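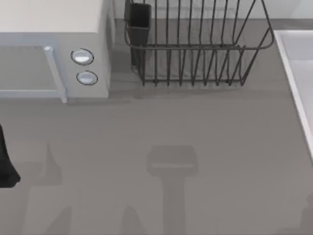
A simulated kitchen counter of the kind used in demonstration gathering, with microwave, dish rack and sink.

Demonstration gathering (also demo collection, or just "collecting") is the work of building up a set of examples for a robot learning system. A person drives the robot through a task, the motions and camera views are saved, and the learner is later trained to copy them. Done on real machines, in simulation, or both. Related to imitation learning, which is the training half of the job.

Background

Idea is older than the current wave. Factory arms were long taught by hand – an operator moved the arm to each point and the controller stored it. Playback only, no learning. The arm repeated the same path whether or not the part had shifted.

Learning systems need more than one path. They need many runs of the same task with the objects in different spots, so that the learner picks up what to do when things move. Most of the effort in the field goes into getting those runs, and most of the arguments are over how many is enough.

Methods

Teleoperation. Operator holds a controller, or a small copy of the arm, and the robot follows. Most common method. Takes some practice, and new operators tend to be slow and jerky for the first while.

Hand guiding. Operator pushes the arm itself. Simple and cheap, but the operator's hands and body often end up in the camera view, and the learner can come to depend on them.

Scripted. A program solves the task using object positions known only to the simulator. Fast. Runs look very alike, though, and a learner trained only on scripted runs can be brittle.

Generated. A small number of human runs is cut into pieces and the pieces are re-fitted to new layouts. Failed results are thrown out.

Simulated kitchens

Kitchens are a favourite setting. Doors, knobs, racks and basins all call for different motions, and a counter gives room for picking and placing. A basic layout has fixed items along the back – microwave, dish rack, sink – with open counter in front where loose objects can be spawned. Objects are placed at random inside a set area before each run. A run may also start from a bare counter, for example where the task is to open a door or turn a knob.

Colours and textures are either kept plain or changed on every run. Plain grey and white scenes render quickly and are easy to debug. Changing them (called domain randomization) is meant to help the learner cope with real rooms. Lighting is often varied too. Shadows of the arm fall on the counter in many rendered views, even where little of the arm itself is visible, and a learner may use them as a cue for where the gripper is. Whether this is a help or a problem depends on whether the shadows in the real setup match.

Camera placement

Usually a fixed camera over or beside the workspace, plus one on the wrist. A fixed camera sees the whole layout but the gripper can leave the view or block the object. The wrist camera sees the object up close and not much else. Views are saved at the same rate as the arm positions, or else matched up later by time stamp, a frequent source of error.

The Amilell set

One example is the Amilell set, gathered by Pravura at its Pistden site and first released on August 30, 2022. It holds 1873 kept runs over 6 tasks, all teleoperated in simulation. Each operator did 5 warm-up runs per task which were not kept. Tasks include opening a microwave, turning a knob, moving a cup to a dish rack and putting a bowl in a sink. A fix came out in September of the same year, after users found that time stamps in one batch were off by a frame.

Rainer, the collection tool used for the set, was released alongside it. It lets the operator mark a run as good, bad or unsure right after it ends. Unsure runs are looked at by a second person. Any run longer than 400 steps was stopped automaticaly and marked bad.

Quality

Things usually checked before a run is kept:

Task finished, by the simulator's own test or by eye
No long pauses at the start or end
No objects passing through one another (a simulator fault)
All camera views present and in order
Arm did not hit its joint limits

Failed runs are sometimes kept in a separate folder. Some methods can learn from them, and they are usefull for training a success detector.

Criticism

Sets are hard to compare. A "run" in one may be a single grasp, in another a whole chore. Operator skill is rarely reported. Simulated contact is still poor for soft items, water and food, so tasks drift toward rigid objects. Some groups have also questioned the heavy use of kitchens, since results there say little about workshops or wards.

Cost is the other complaint. Real-robot gathering needs an operator for each arm and someone to reset the objects between runs. Simulation resets itself but somebody has to build the scene first, and that time tends to be left out of the reported hours.

See also

Imitation learning
Teleoperation
Domain randomization
Success detection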